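**Compte rendu de la réunion de l'association de quartier de Grinness**

Réunion de septembre, début à 18 h 30

Présentes : Ama Yakubu (présidente de séance), Yaa Baidoo, Zarmeena Shaikh, Constanza Montecinos
Excusée : Fengying Lü
Secrétaire : Constanza Montecinos

**1. Approbation du compte rendu précédent**

Le compte rendu de juin est approuvé avec deux corrections. Au point 4, il faut lire « la rue Boateng » et pas « la place Boateng ». Le nom de Zarmeena était écrit sans le deuxième e.

**2. Jardin partagé**

Yaa présente la situation des parcelles. Il y a 28 parcelles attribuées et la liste d'attente est encore ouverte. Deux familles ont annoncé leur départ pour Dirnville à la fin du mois ; leurs parcelles seront proposées aux premières personnes de la liste.

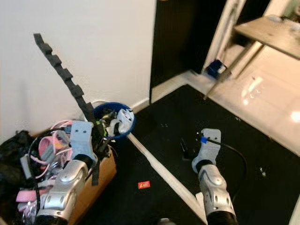 Yaa demande que chaque jardinier vide son composteur avant le mois de novembre. L'année passée, certains l'ont fait seulement au printemps et l'odeur a provoqué des plaintes des voisins. Ama propose d'envoyer un rappel écrit à tous. La proposition est acceptée.

La question de l'eau reste difficile. Le robinet près du portail fuit depuis l'été et la mairie n'a pas encore répondu à notre lettre. Zarmeena va téléphoner au service technique. S'il n'y a pas de réponse, nous demanderons un devis à un plombier.

**3. Fête d'automne**

La fête aura lieu en octobre, l'après-midi, dans la cour de l'école. La directrice a donné son accord par téléphone, il manque encore l'accord écrit.
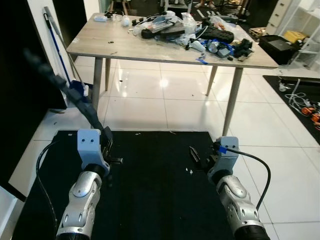

Zarmeena s'occupe de la soupe et Yaa du pain. Constanza demande si on peut faire cette fois une soupe sans viande pour tout le monde, ce qui serait plus simple en cuisine. Après une discussion assez longue, on décide de préparer deux soupes, toutes les deux sans viande, dont une sans piment pour les enfants.

Pour la musique, la chorale Movaria est d'accord de chanter gratuitement, mais elle souhaite que le repas soit offert à ses membres. Accepté. Ama rappelle que la musique doit s'arrêter à 20 heures.

**4. Finances**

Fengying Lü a transmis ses chiffres par courriel. Les cotisations de l'année sont payées par 103 membres. Les membres en retard recevront une lettre aimable. 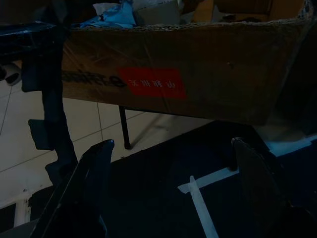 Ama souhaite savoir si l'assurance de la fête est comprise dans notre contrat actuel. Personne ne peut répondre ce soir. La question est transmise à Fengying, qui voudra bien donner la réponse avant la prochaine réunion.

**5. Bulletin**

Le prochain bulletin doit partir à l'imprimerie avant la fête. Il manque l'article sur l'histoire de la rue Boateng et la recette de Yaa. Constanza va corriger les textes, mais elle prie les auteurs de les envoyer dans un format qu'on peut modifier.

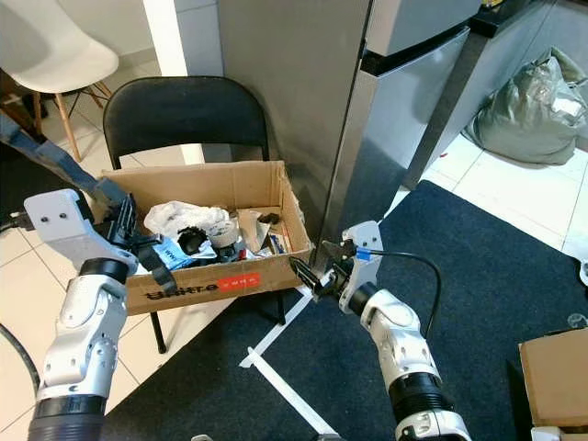

**6. Divers**

- Le banc devant la boulangerie est cassé. Zarmeena le signalera à la mairie dans le même appel que pour le robinet.
- Ama a reçu une demande pour un cours de français le matin. On attend de connaître le nombre de personnes intéressées.
- La clé de la petite armoire n'est toujours pas retrouvée. Merci à chacune de regarder chez soi.

La séance est levée à 20 h 15. La prochaine réunion se tiendra après la fête, à la même heure.

Pour le compte rendu : C. Montecinos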